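Module 4 handout: Planning and budgeting for a robot cell

Read this before the workshop session. Bring a calculator and your own copy of the budget sheet. The worked case is the Brullbridge wiring cell, which we come back to in Module 6 when we look at maintenance contracts.

## 4.1 What we are trying to do

By the end of the module you should be able to take a request such as "we want a robot for the wiring bench" and turn it into a plan with costs, dates and a named person against each line. You should also be able to say when the answer is to buy nothing this year.

Most first budgets for a robot cell go wrong in the same way. The arm is priced carefully, with three quotes and a discount. Everything else goes in as a single line called "installation" or "extras". The arm is often less than half of what is finally spent.

## 4.2 Start with the task

Write the task down before you look at a catalogue. One page is enough. It should cover:

- what comes in, and how it is presented
- what goes out
- how many per shift, now and in two years
- who does the job at present and what else they do
- what happens when a part is wrong

The last point is usually left out. A person at a bench who picks up a bad part puts it to one side and carries on. A cell has to be given somewhere to put it, and some way of knowing that it is bad. Both cost money.

For the Brullbridge case the task was written by Lucía Barrios, who ran the electrical assembly section. Her first version said "connect the wires in the enclosure". Her fourth version ran to a page and a half, and listed each lead by colour, by the type of end fitted to it, and by where it starts and finishes. The quotes that came back against the fourth version were higher than those against the first. They were also much closer to one another, so they could be compared.

## 4.3 Rigid parts and loose parts

Suppliers will ask whether your parts are rigid. Brackets, covers and blocks keep their shape and can be held in a tray. Wires, hoses, seals and fabric don't. A loose part can be in a slightly different place every time, even when the product is the same.

This matters for the budget in four places:

1. **Gripper.** Standard two-finger grippers are cheap compared with special tooling, but the fingers often need to be changed for thin or soft parts. Allow for at least two rounds of finger design.
2. **Sensing.** If the part is not in a known place, something has to find it. That means a camera, a mount, a cable run and software time.
3. **Cycle time.** Finding and re-gripping takes seconds you did not plan for.
4. **Trials.** You can't settle a loose-part task on paper. Put trial days in the budget as a line of their own.

In the Brullbridge enclosure the leads are at their loosest at the point where the robot has to work.

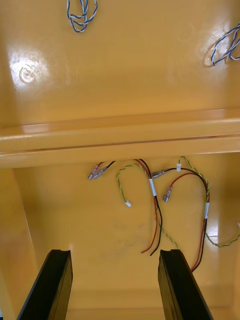 *Fig. 4.1. Wrist view into the yellow enclosure, with the gripper fingers at the bottom. Note the mixed wire ends and the glare on the paint.*

Look at the figure with the budget in mind. Some of the red-and-black leads end in spade connectors with pinkish sleeves, and one of the yellow-and-green twisted wires ends in a small white plug. A finger shape that suits one may not suit the other. Each type of end should be on the trial list separately, with its own pass mark. "Wires" as a single entry is too coarse.

The gloss on the paint is a cost as well. Bright reflections can hide an edge or be taken for one. The usual answers are to change the lighting, to shade the work, or to ask whether the finish can be altered. The first two belong in your budget. The third belongs to whoever owns the product drawing, and it is worth asking early, as a finish change takes months to get through.

Then consider the ledge. The wires hang from underneath it, so an approach from above has to allow for it. Ask the supplier for a reach study using your actual enclosure. A reach study done on a plain box tells you very little.

## 4.4 The budget sheet

Use these headings. Keep them in this order so that we can lay the sheets side by side in class.

| Line | What goes in it | Often missed |
|---|---|---|
| A. Arm and controller | Quoted price, delivery | Stand or pedestal |
| B. Gripper and fingers | Gripper, first fingers, second fingers | Spares |
| C. Sensing | Camera, lens, mount, licence | Lighting |
| D. Guarding and safety | Fence or scanner, risk assessment | Re-assessment after changes |
| E. Fixtures and feeding | Trays, nests, turntables | Reject bin and its sensor |
| F. Site works | Power, air, floor | Moving what is there now |
| G. Trials | Supplier days, own staff days | Scrap parts |
| H. Training | Operators, one setter | Cover while they are away |
| I. Running costs, year one | Service, wear parts | Software renewal |
| J. Contingency | See 4.6 | |

Put a source next to every figure: quote, catalogue, past job or guess. There is nothing wrong with a guess in a first draft as long as it is marked. A guess that loses its mark gets copied forward and turns up later as if it were a price.

Staff time goes in even when no money changes hands. In the Brullbridge plan, own staff time for trials came to 41 hours in the first draft. The setter's time had been left out altogether. With the setter included it was 121 hours.

## 4.5 Comparing suppliers

Two suppliers were taken through to a full quote, Runik and Cantero. The prices are not reproduced here. What we want you to notice is how differently the two offers were built.

Runik quoted for a complete cell. One price, one delivery date, one acceptance test. The test was to be run on parts supplied by the customer, and anything outside the written task would be charged as a change.

Cantero quoted by the line, with the arm and the gripper as firm prices and the sensing and trials at a day rate with a ceiling. The total was lower if the trials went well and higher if they reached the ceiling.

Neither form is better in general. A fixed price suits a task that is well understood, since you pay the supplier to carry the risk. A day rate suits a task where you expect to learn something and change your mind. What you must not do is compare the fixed total from one with the lowest total from the other. Use the ceiling.

Questions to put to every supplier:

- Have you handled this kind of part before, and may we visit?
- Which parts of the quote depend on our sample parts being typical?
- Who writes the program, and do we get an editable copy?
- What is the lead time on a replacement gripper?
- What is left out?

Ask the last one in writing.

## 4.6 Contingency

A flat ten per cent across the whole sheet is common and not very useful. Apply contingency by line, according to how much you know:

- firm quote for a standard item: five per cent
- quote for something made to order: fifteen per cent
- loose-part handling with no trial yet: 40 per cent
- your own guess: go back and get a quote

The third rate looks high to most finance departments. Be ready to explain it, and offer to bring it down after the trial. A reviewed figure is easier to get approved than a second request for money.

## 4.7 Trials before purchase

Ask for a paid trial before the main order. It should use your enclosure, your leads and your lighting if that can be arranged. Send parts as they come off the line, including a few poor ones. Do not tidy the wires before you pack them.

Agree what will be counted. For Brullbridge the target was 1,000 attempts, split between the types of wire end, with each failure put under one of these headings: not found, not gripped, gripped and dropped, gripped and put in the wrong place, damaged. The headings matter more than the total. "Not found" points to line C. "Not gripped" points to line B. A single success rate tells you nothing about which line to spend on.

Plan for stoppages during the trial and log how long each one takes to clear. The times feed straight into the staffing assumption, and that is where most payback sums are too hopeful.

## 4.8 Timing

Work backwards from the date the cell has to be in use. Allow time for the order to be approved, for the made-to-order items, for site works, for acceptance and for operator training. These overlap less than you would like. Site works can't be done while the old bench is still in use, so find out when the section is quiet. At Brullbridge this was August, and missing it would have pushed the work back by a year.

Draw the plan as bars on one sheet. Mark the points where someone outside the section has to say yes.

## 4.9 When to wait

Consider not buying this year if:

- the product drawing is due to change
- volumes are falling or not known
- nobody in the section has time to own the cell
- the trial failures fall mostly under one heading and the supplier has no plan for it

Waiting has a cost too, and it should be on the sheet. Usually it is the present cost of the job plus any overtime.

## 4.10 Exercise

Work in pairs. Take the task description from the Grustosska pack (pump housings, one hose and two seals each) and fill in lines A to J. Mark every figure with its source. Then:

1. Underline the three lines you trust least.
2. Write the trial you would ask for, with failure headings.
3. Set the contingency line by line and give a total at the ceiling.
4. State in two sentences whether you would order, run a trial or wait.

Sheets are collected at the start of the next session. Typed or handwritten, either is fine, but one sheet per pair, both names on it.

Reading for Module 5: course pack, sections on acceptance tests and payment stages.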